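Vonent Publishes Second Edition of Handling Practice for Robots Working With Loose Produce

Revised document sets grip, placement and stop rules for shelf and basket work; comment period open until January

NERKESHAM, May 15, 2021 – Vonent today released the second edition of its Handling Practice for Loose Produce, a set of rules for companies that build, install or run robots that move unpackaged fruit between baskets and open shelves. The document replaces the first edition in full. It can be downloaded from the Vonent website at no charge.

The first edition dealt mainly with fixed arms working over a conveyor. Users asked for rules that fit robots with two arms, where one hand carries the basket and the other moves the item. The new text has 13 clauses, up from nine, and the added clauses all concern this kind of work.

Main changes

Clause 4 now requires the operator to set a grip force limit for each type of item, not for each gripper. Fruit in bunches must be listed apart from single fruit of any size. A limit taken from a supplier's data sheet has to be checked on the site where the robot will be used.

Clause 6 covers baskets. A basket held by its handle must be treated as a moving load. The arm that holds it may not travel while the other hand is reaching over the rim. If the basket is set down on the floor, the robot must locate it again before the next transfer.

Clause 7 covers placement. An item is to be released only after it has touched the shelf surface. Dropping from any height is no longer allowed, including the short drop that the first edition accepted for hard fruit. Items that can roll must be placed clear of the front edge, and the robot must wait 2 seconds after release and check the position again before it withdraws from the compartment.

Clause 9 sets a speed cap. With an item in hand and a shelf panel within reach of either arm, joint speed may not go above 70 percent of the value approved for free movement. The cap applies to both arms, even when only one is loaded.

Clause 11 deals with stops. A protective stop must leave the hand closed on the item. Opening the hand on loss of power is permitted only where a person could be pinned, and the risk assessment has to say so.

Trial work

Draft clauses were tried by Ivitard, a maker of control software, and by the Xolalpa test site. The trials used open shelving with square compartments, a hand basket and whole fruit.

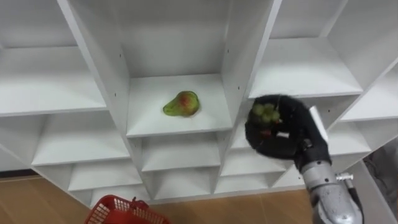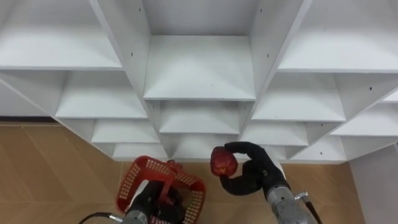

Comments from both parties led to changes in Clauses 6 and 7. The draft had asked for a fixed approach angle into each compartment. This was dropped because side panels limit the arm in different ways at each shelf level, and the final text asks for a minimum clearance on each side instead. Xolalpa also asked for a log entry each time an item is gripped again after a first attempt. That request is now part of Annex B, which is advisory.

Use of the document

The Handling Practice is voluntary and does not replace national safety law. It does not cover food hygiene, cleaning of hands and pads, or work in cold storage. Companies that claim to follow it should state the edition number and list any clause they leave out.

Sites working to the first edition may go on doing so until the comment period closes in January. Comments should give the clause number and proposed wording, and should be sent through the form on the document's download page.

About Vonent

Vonent writes and maintains practice documents for automated handling. Its office is in Nerkesham.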